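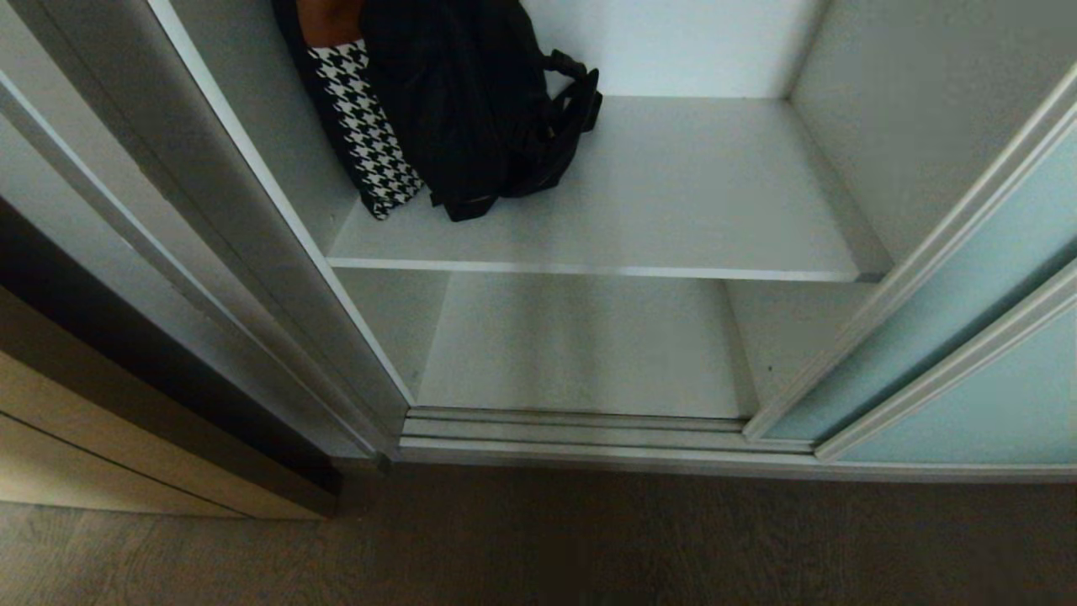

Built-in wardrobe, sliding doors open. A houndstooth tote and a black backpack are stored at the left of the shelf.

Search this site Enter keywords Go

Residences > Draltham House > Room Galleries > Storage

Storage in the Study Bedrooms

Draltham House provides 210 study bedrooms for students and visiting researchers. This gallery is intended for residents who wish to plan their packing before arrival. It concentrates on the built-in wardrobe, the subject of most questions received by the Residence Office each term.

The captions were prepared by Mali Hughes, Residence Services, and reviewed by Morfudd Phillips, Head of Accommodation. They were last revised on 28 March 2018.

The doors
One door has a pale gray panel with a silver aluminum edge; the other is light aqua-blue frosted glass. Residents are asked to slide the doors by hand and to keep adhesive hooks, tape and posters off both panels.

The shelf
A single white melamine shelf runs the full width of the compartment. Bags in daily use are best kept here, set to one side as shown, with the remaining space left for folded bedding or sweaters. Liquids and cooking equipment should be stored in the kitchen cupboard assigned to each room.

The lower compartment
The space under the shelf is suitable for shoes, boxes and soft luggage. Large hard-shell suitcases may be taken to the Skyrme Wing luggage room, which is open to all residents on presentation of a room card. Each item must carry a label with the resident's name and room number.

Care and cleaning
Interior surfaces should be wiped with a soft cloth and mild soap. Abrasive pads mark the melamine and should not be used. Dust collects in the lower compartment during the term — residents are responsible for clearing it before the room inspection. Door faults should be reported to the Residence Office at extension 637, and residents should not attempt to lift a door from its track.

Additional storage
Residents who need more space may borrow a Fadik under-bed box from the Residence Office. The loan period is one academic year, with a limit of two boxes per room. Requests for the fall term open in February and are handled in order of receipt.

Room visits may be arranged through the Residence Office, Room 6, ground floor.

Shares: 318 | Comments: 6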